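**Ticket: phones and tills dropping off, Birkatlow shop + back office**
Status: open, watching
Raised by: Zulema Painemal
Picked up by: Arben Janevski

**08:40** Zulema rang. Card tills fine first thing, then both lost the line mid sale. Desk phones went at the same time. Came back by themselves after a couple of minutes. Third morning running apparently, first time anyone's told us.

**08:55** Can get in remotely. Router up, has been up since March, so it isn't rebooting. Line stats clean. Nothing from the provider.

**09:10** Asked Zulema what's plugged in where. She says "same as always". Asked again. Anselmo moved the stock office round, desk now under the window, phone moved with it. Noted.

**09:25** Dropped again while I was watching. Router stayed up, internet fine from the router itself, but everything on the inside went quiet. So it's the inside network. Ruling out the line, please don't ring Bivell about it, they'll only book an engineer and charge for him.

**09:30** Ping from router to till 1 during the drop:

```
reply 2 ms
reply 2 ms
no reply
no reply
reply 3000 ms
no reply
reply 2 ms
```

Looks like a storm. Something looping, or something shouting.

**09:50** Switch log. Should have started here.

```
port 20 up
port 20 same address seen on port 2
port 2 same address seen on port 20
broadcast limit hit, port 20
port 20 down
port 20 up
```

Port 2 is the stock office wall socket. Port 20 is labelled SPARE in our sheet. It is not spare.

**10:05** Rang Anselmo. Phone on his desk has two sockets on the back, one for the wall, one for the computer. After the move there was a cable left over so he put the other end in the second wall socket "to keep it tidy". That's a loop. Wall to phone to wall. Asked him to pull the one that doesn't go to the computer.

**10:12** He pulled the one that does go to the computer. Talked him through again.

**10:20** Right cable out. Port 20 down and staying down. Tills ok, phones ok.

**10:25** Doesn't explain why it came and went, if it was looped all night it should've been dead all night. Checked: the phone is on a timer plug with the desk lamp. Comes on with the lamp, loops, switch shuts the port, switch tries the port again, round we go. Timer plug to come out, phones stay on all the time.

**11:40** Dropped again. Short one, tills only. Port 20 still down so not the loop. Bother.

**11:45** Errors climbing on port 7 (till 2). None on till 1. Annatjie had spare leads in the shop drawer, asked her to swap the one at the till end. She says the old one had its clip broken off and was held in with tape. Errors stopped.

**12:30** Nothing since. Leaving ticket open.

**14:15** Trinidad asked could we stop this happening again with a setting. Yes. Loop guard was never turned on, the switch came to us already set up by Stusach and we left it alone. Turned on now for all the desk and till ports. Also set unused ports to off. If someone moves a desk they have to ring first, sorry.

**14:20** Patching note to go in the shop folder, next to the port sheet. Draft:

- One cable from the wall to the phone. One cable from the phone to the computer. Nothing else.
- Leftover cable goes in the drawer, not in a socket
- Push the plug in till it clicks. No click, or clip missing, bin it and get another
- Don't use tape
- Write down the port number before you pull anything
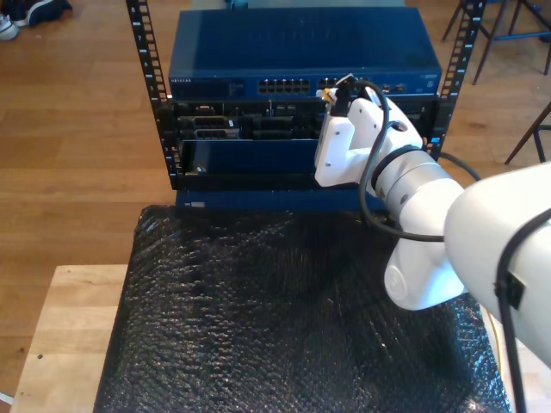 *Network plug going to the ports on the right of the switch.*

**14:50** Zulema wants the note printed larger, the port sheet's too small to read as well. Will redo both. She also wants to know who pays for new leads. Shop budget, they're cheap. Ordering a bag of 50 from Đorđević, short ones, all one colour.

**15:30** No errors on 7, nothing on 20. Timer plug is out, Annatjie has it.

**16:10** Port sheet corrected. 2 = stock office left, 20 = stock office right (OFF), 7 = till 2. Rest of it not checked, somebody needs to walk round with the sheet and see what else is wrongly labelled. Not me this week.

**To do**
- [x] loop guard on
- [x] spare ports off
- [x] till 2 lead
- [ ] print note and sheet, bigger
- [ ] check remaining labels
- [ ] Zulema to ring if it drops again, with the time
- [ ] close if quiet for two mornings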